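How to Collect First-Person Demonstrations With a Student Robotics Club

Filed under: Club guides
Posted 19 March 2018

Every fall a student comes to our robotics club with the same plan. We will wear a camera, pick things up, feed the video to a network, and by spring the arm will do it too. I have doubts about that plan and I still have them after running it once. But if your club is set on trying, you can at least end up with footage that is good for something.

What you need

A head-mounted camera that records for 40 minutes on a charge. Ignore the figure on the box and test it yourself.
A written task list, one page at most.
Permission from wherever you plan to record.
2 students per session. One wears the camera, the other keeps the log.

Step 1. Pick one small task

"Shopping" is not a task. "Take hold of one item on a shelf with both hands" is. Our Skilosau team began with a list of 36 tasks and I asked them to cross out most of it. They grumbled, then found that half the entries could not be told apart on video anyway.

Step 2. Set the camera angle before you leave

Tilt it lower than feels right. People look down with their eyes and leave their heads level, so the camera sees the far wall while the hands work out of view. Reach for something at waist height, then at chest height, and check both clips on a laptop.

Step 3. Record somewhere real

A clean lab bench flatters everybody. A method that only works on a bare table with one cup hasn't shown much, and I'd be wary of any competition poster that stops there. Go to a store or a kitchen where things are crowded together.

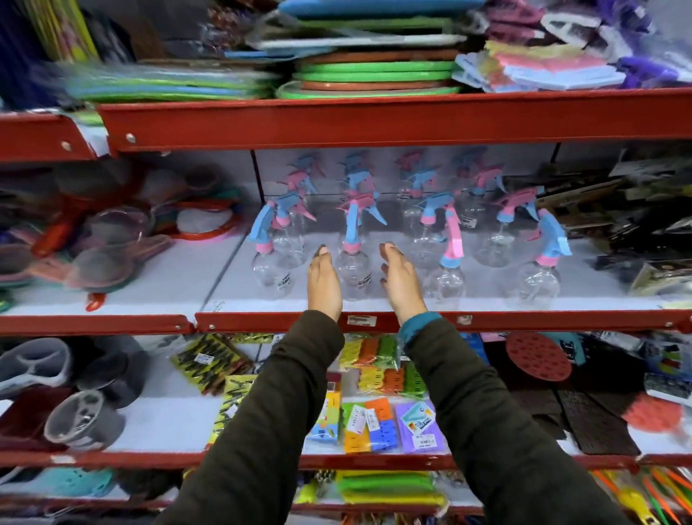

Move at normal speed. Students who have watched too many robot videos start moving like robots, with a long pause before each grasp. Ask for a retake if you see it.

Step 4. Log as you go

Write down the start time, the task and whether the grasp held. Consuelo Iglesias kept our log in pencil, and her pages turned out more useful than the spreadsheet we had set up in Flolteo.

Step 5. Label a few clips before recording more

Have two students mark where each reach begins and ends without seeing each other's answers. Ours disagreed badly the first time. If yours do too, fix the definition before you go out again.

How much is enough?

Somebody will say 1,000 clips. I have never heard a good reason for that number. Train on what you have, hold back one whole location for testing, and look at the failures. If the model does well only in places it has already seen, say so in your report. Judges may not ask, but the next group to use your data will.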